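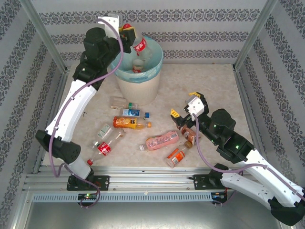
**bkratochvil** wrote:

Teleop timing question for a two-arm cell. The task is bottles into a lined wastebasket, recorded through leader arms, one operator driving both sides. My disagreement is with the lab lead over what the idle arm should do. In my demos one arm holds a bottle over the rim while the other is already reaching for the small brown one. She wants strict alternation: left finishes, left goes home, right starts. Her argument is that the policy will learn cleaner phases. Mine is that it doubles the episode length and teaches the arms to wait for no physical cause.

Setup, for those who will ask:

- two arms on one front rail, parallel-finger grippers
- leader arms of the same kinematics, unpowered except for gravity compensation
- 60 episodes recorded so far, all overlapped
- bottles scattered by hand before each episode, bin stays on the left

Has anyone trained on both styles with the same task?

---

**radka_b** wrote:

We did, at Tratthorpe, with cans instead of bottles. Alternating demos trained faster and looked better on the loss curve. On the hardware they were worse. The policy would finish a drop, go home, and then sit there. Home with both arms still is the same observation whether it's the left arm's turn or the right arm's turn, so the model has nothing to choose from except what's on the floor.

Overlapped demos had the opposite fault. The arms met over the bin. You need a rule for who yields, and the operator has to apply it every time, including when tired.

---

**clukivdale_tom** wrote:

Disagree with the first part. The stall at home comes from the operator pausing at home. Trim the pauses. We cut any stretch where joint velocity on both leaders stays under a threshold for more than 2 seconds and the stalling went away.

Alternation is fine if you never let both arms be still at once. Start the right arm as the left one leaves the bin.

---

**radka_b** wrote:

> Start the right arm as the left one leaves the bin.

That is overlap. You've described a short overlap.

Trimming also has a cost. If you cut frames out of the middle of an episode, the gripper position can jump between one frame and the next, and an action chunk that spans the cut contains a move the arm never made. How are you handling chunks across the edit?

---

**clukivdale_tom** wrote:

We split the episode at the cut and don't sample chunks across it. Fair point on the wording.

---

**bkratochvil** wrote:

Yield rule so far is that whoever has a bottle in the gripper owns the space over the bin. The other arm can reach and close but not lift past rim height. I hold to it maybe less well late in a session.

Second problem, maybe related. Drops. I release from above the rim and let the bottle fall. Lab lead wants the gripper lowered into the bin before opening. I find that hard with leader arms, because there is no force feedback and I can't feel the fingers touch the liner. Twice I pulled the bag up with the gripper on the way out.

---

**vlcek_cell3** wrote:

Drop from above. With a liner folded over the edge, anything that goes inside will sooner or later come out with plastic on it. The fingertips on most of these grippers are grippy by design, and a thin bag sticks to them.

Raise the release point until the bottle clears the rim by one finger width, hold still for a beat, open, then lift straight up before moving sideways. The straight lift matters more than the height. If you open and swing in one motion, the policy learns to open while swinging, and then it throws bottles.

---

**bkratochvil** wrote:

"Hold still for a beat" conflicts with the advice about pauses.

---

**vlcek_cell3** wrote:

It doesn't if the other arm is moving. One more reason for your overlap.

---

**oldservo** wrote:

Question from someone who still does this with a teach pendant. Why not lead the arm by hand through the drop, store the pose, and only learn the pick? The bin doesn't move. You are collecting 60 demonstrations of going to a point you could have written down.

---

**radka_b** wrote:

That works, and for a production cell I'd do it. Two objections. The bottle isn't always held in the same place along its length, so a fixed wrist pose gives you different clearance each time. And the handoff from learned pick to scripted drop needs a success check on the grasp, which is another thing to build and tune.

---

**oldservo** wrote:

A grasp check is a gripper width reading. Open fingers with nothing between them close to zero. Squeezed bottle, not zero. I've run that check on a Pledaslow line for years and it needed tuning once, in January, when the compressor was changed.

---

**clukivdale_tom** wrote:

Width won't tell you that you have it by the cap only and it's about to rotate out. Caps pass the width test. For transparent bottles I'd want the wrist camera in the loop too, and those are the ones depth sensing handles worst.

---

**oldservo** wrote:

Then teach the operator not to grab caps.

---

**bkratochvil** wrote:

Update, November 2, 2023. Recorded a second set with these changes:

1. Overlap kept, yield rule written on a card next to the leader arms.
2. Release above the rim, short hold, vertical lift.
3. Grasps on the body of the bottle only. Cap grasps are discarded, and I threw out 11 episodes for it, mostly small bottles.
4. Sessions stop after 3 batches, then someone else drives.

Policy trained on the new set doesn't throw bottles. It still hesitates when two bottles lie close together and either arm could take one. Both arms start, both back off, both start again. I suspect my own demos do this in miniature, since I change my mind on those.

Alternating set is next, recorded by the lab lead herself, same checkpoint schedule.

---

**radka_b** wrote:

For the hesitation, fix the assignment before you start the episode. Draw a line down the middle of the floor in your head. Left arm takes everything left of it, right arm takes the rest, and a bottle lying across the line goes by where its cap is. Arbitrary is fine, as long as both operators use the same one.

---

**clukivdale_tom** wrote:

I'd use the center of the bottle — a cap can be hidden under a neighbor or under the gripper itself. Otherwise agreed.

Post the alternating results even if she wins.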